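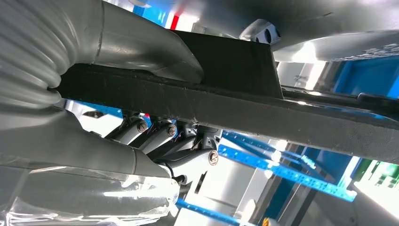

Home | Tickets | Knowledge Base | Sites | Sign out

Ticket: Demo cell, open day prep - right arm faults on panel handoff
Site: Farketwood
Opened by: Jadwiga Jakubowski
Assigned to: Gwilym James
Priority: High
Status: Pending customer

Print this ticket | E-mail this ticket

6/20/26, Jadwiga Jakubowski
We have visitors from Tisudero coming in for the open day and the demo is stopping partway. The robot picks up the dark sheet, turns toward the middle table, and then the right arm goes to hold with a wrist torque warning. It did this on 2 of 12 runs. Left arm is fine. Restarting from the pendant clears it, but I can't do that with people standing there.

Gwilym James
Please send the run logs for both faults and a still from the head camera while the part is in hand. Also confirm the program version. Trilleck was on an older one in November and had the same warning.

Jadwiga Jakubowski
Logs attached. Program is the current one, Kacper loaded it himself.

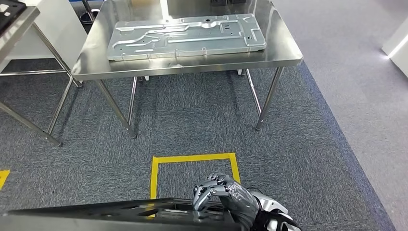
Head camera, dark sheet in right hand, silver panel on the center table.

Gwilym James
Thanks. Both faults come at the same step, when the wrist rolls to bring the sheet level. The payload value in the demo profile is still the one for the small bracket, so the controller sees more load than it expects. Change it to the sheet value in Setup > Tool > Payload and save to the profile, not only to the session. Then run the wrist zero routine with the hand open and empty.

Kacper Ziółkowski
Payload changed and saved. The zero routine asked for the arm to be clear of the tables, so I moved it out over the carpet first.

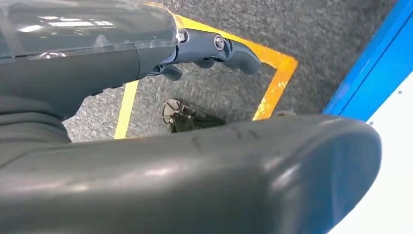

It finished on the second try. The first one timed out at joint 6 - I had left the speed override at 26 percent. Set it back to full and it went through.

Gwilym James
Good. Low override will do that. Please do 12 full runs in demo mode and post the result.

Kacper Ziółkowski
12 runs, no holds. One slow regrip on the fourth but no warning.

Jadwiga Jakubowski
Can we leave this open until after the visit? Yasaman Amini is presenting and wants the pendant steps on one page in case it comes back.

Gwilym James
Leaving it open. Steps are in the article "Clearing a wrist hold".

We use cookies to keep you signed in. Accept | Settings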